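Ticket #1281
Subject: Pencil demo stalls after first pickup, open day in Mosine
Product: Tarkard two-arm table
Status: Closed
Opened by: Unditz demo desk

Hi all! Logging this while it's fresh, mostly so whoever takes the table to Brophy next doesn't lose a morning the way I did. We had the open day at the Mosine site, doors at 10, and the plan was the pencil routine: one arm picks a pencil off the tabletop and drops it in the holder, the other arm waits its turn, visitors clap, we let the kids choose the next pencil. Ran great at the shop. Ran great at setup too, by the way, which is why I was so relaxed when the first school group came in.

What happened: first pencil fine. On the next one the arm went over the pencil, opened, and just sat there. No fault on the screen, no beep, the status line still said "running." I filled the time by talking about joints for a while (the kids were very polite about it). Stopped the routine, homed both arms, started again, same thing. First pickup good, second one stalls.

Things I tried, in order:

Restarted the routine from the menu. No change.

Power cycled the controller. It took forever to come back and I had a second group in the doorway by then. No change.

Swapped which arm goes first. Now the other arm did the first pickup and the stall moved over with the turn order, so I quit blaming the hardware. That was the first useful thing I learned all morning.

Turned off the overhead lights on the window side, in case the detection was getting washed out. Slightly better looking boxes on the preview, same stall.

Over the lunch break I slowed everything way down, put one pencil on the table by itself, opened both grippers and left the rest in the holder.

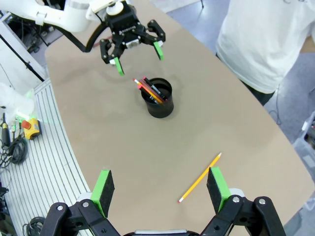
Unditz support: Thanks for the thorough notes. Can you check the handoff timer in the demo profile? If the profile was copied from the shop table it may still be set to wait for an operator tap between pickups, and the prompt for that tap only shows on the big shop display. It would look just like what you're describing.

Well, yes. That was it! I had copied the shop profile over the night before and felt pretty clever about it. The table was waiting on me to tap a prompt that was showing up on a screen we hadn't brought. I opened the profile, found "confirm between picks," set it to off, saved, reloaded. Pencil picked, next pencil picked, on and on. I let it go through the whole lunch break while I ate my sandwich standing up.

The afternoon went fine. One visitor asked if it could sharpen the pencils too, and I said I'd put that in the ticket, so there it is, feature request from the public.

Two asks before I close this out. Could the prompt also show on the tablet, or at least change the status line to "waiting"? "Running" sent me down the wrong road for most of the morning. And could someone add the confirm setting to the travel checklist, right under the cable list? I've penciled it in on my paper copy (sorry) but the Brophy crew will be printing theirs from the shared folder.

Unditz support: Status line change is logged as its own request. Checklist is updated. Closing.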